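Zonum Pro Wrestling: Ring Rental and Show Operations FAQ

Last revised Thursday, October 18, 2018

General

What does Zonum rent?
Zonum rents wrestling rings, ring trucks and crowd barriers to independent promotions and training schools. We do not book talent, sell tickets or promote shows. Two ring models are available: the Katora, an 18-foot ring for touring shows, and the Wuisan, a 16-foot ring for small halls and schools.

Which ring should I choose?
Measure the clear floor first. The Katora needs a clear square of 26 feet on each side, counting the apron, the steps and a walkway for the referee and ring crew. The Wuisan needs 24 feet. If your hall has columns, send us a floor plan with the column positions marked. A hall that looks large enough on paper often has a stage lip or a fixed bleacher that takes away the last two feet.

How much ceiling height is required?
The mat on both models sits 42 inches above the floor, and the posts rise above that. We ask for 14 feet of clear height over the full ring area for standard matches. For ladder matches the minimum is 18 feet. Measure to the lowest fixture, including lights, ducts and basketball hoops that fold up.

Can the ring go on a gym floor?
Yes, with floor protection. Each post base gets a plywood pad with rubber matting under it. The renter must get written consent from the building owner before delivery. Our crew will not unload without a copy of it.

Can the ring be set up outdoors?
The Katora can. The ground must be level to within two inches across the ring area. Grass is acceptable if it is firm. Setup stops if there is lightning or steady rain, and a wet canvas may not be used for matches. The Wuisan is rented for indoor use only.

Booking and payment

How far ahead do I need to book?
Four weeks is normal. April is the busiest month of our year, and April weekends should be booked by the end of January.

What does the deposit cover?
A deposit of $400 holds the date. It is applied to the final invoice. If you cancel 30 days or more before the show, the deposit is returned. Inside 30 days it is kept, but it can be moved once to a new date within the same calendar year.

What insurance is required?
The promoter must carry general liability coverage for the event and name Zonum as additional insured. The certificate must reach our office eight business days before load-in. Coverage for the wrestlers themselves is a separate matter between the promoter and the talent. Many states also require a license, a bond or a doctor at ringside. Check with your athletic commission before you announce a card.

Is delivery included?
Delivery, setup and teardown are included within 60 miles of our warehouse. Beyond that, mileage is billed both ways. Tolls and truck parking are billed at cost.

Setup and teardown

How long does setup take?
Our four-person crew needs two and a half hours for the Katora and two hours for the Wuisan. Teardown takes 90 minutes. Stairs add time. If there is no ground-level door at least 36 inches wide, tell us when you book.

May my own students help?
They may carry boards, padding and barriers. Only our crew may handle the posts, the beams and the turnbuckles. Closed-toe shoes are required for anyone on the floor while steel is being moved.

How are the ropes built?
The Katora uses steel cable inside rubber hose, wrapped in tape. The Wuisan uses natural fiber rope wrapped in tape. Cable holds its tension longer. Fiber rope gives more and will loosen over the length of a card, so it should be checked at intermission. Tell your talent which type is in use, especially anyone who works springboard moves.

Who checks the ring before the first match?
The crew chief and one person named by the promoter walk the ring together. The check covers the following:

Turnbuckle bolts and pad ties
Rope tension on all four sides
Board seams under the padding
Canvas lacing on all four sides
Step placement and footing

Both people sign the sheet. Doors may not open until it is signed.

May we adjust the ropes ourselves?
No. Call the crew chief. An uneven adjustment pulls the posts out of line and loads the opposite corner.

During the show

Are there limits on who can be in the ring?
Total load on the Katora may not exceed 2000 pounds above the canvas. A battle royal should be planned around that limit. The limit for the Wuisan is printed on its rental sheet and is lower.

Which match types are not allowed?
Fire, glass, barbed wire and thumbtacks are not allowed in or on our rings. Tables, chairs and ladders are allowed with notice, and a heavier canvas is fitted for those shows. The renter pays for cuts, punctures and bent steel.

What about blood on the canvas?
Stop between matches and clean it. Use a disinfectant labeled for bloodborne pathogens, leave it on the surface for the time given on the label, and then wipe it dry. Do not use bleach on our canvases. It weakens the fabric and fades the print. The crew carries a cleaning kit, but the promoter must name a person to do the work.

Who stays at ringside?
One member of our crew stays until teardown starts. That person watches the ring hardware only. Security, medical cover and the timekeeper are the promoter's job.

Can we print our own logo on the canvas?
Custom canvases must be ordered six weeks ahead and remain the property of the promoter. Apron skirts can be supplied by the promoter if they attach with hook-and-loop tape and reach no lower than one inch above the floor.
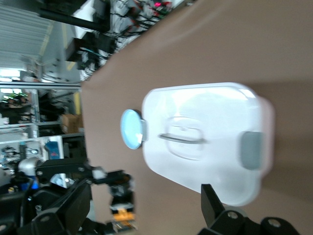
Training schools

Do you rent to schools by the month?
Yes. The Wuisan is available on a monthly plan with a three-month minimum. A technician visits once a month to tighten bolts, turn the canvas and replace worn padding.

Can the ring stay up between classes?
It can stay up for the full rental. Keep the room dry and above 50 degrees. Fiber rope takes up moisture and will sag in a damp building.

What should the school check each day?
Walk the full mat in flat shoes and feel for soft spots. Lean on each rope at the middle. Press each turnbuckle pad to confirm that the bolt head is covered. Write down the result, even when nothing is found. If a board has cracked, close the ring and call us the same day.

Do you supply crash mats?
We rent the Dalis mat, a folding foam mat eight inches thick, for first lessons in bumps and dives. It may be placed inside the ring or on the floor beside it. It is not rated for falls from a ladder.

Contact

How do I report a problem after hours?
Call the number on your rental sheet and dial extension 2529. The line is answered on show nights until the truck is loaded. Billing questions left on that line are passed to the office on the next business day.

Where do I send the insurance certificate?
Reply to your booking confirmation with the certificate attached as a PDF. Put the show date and the hall name in the subject line.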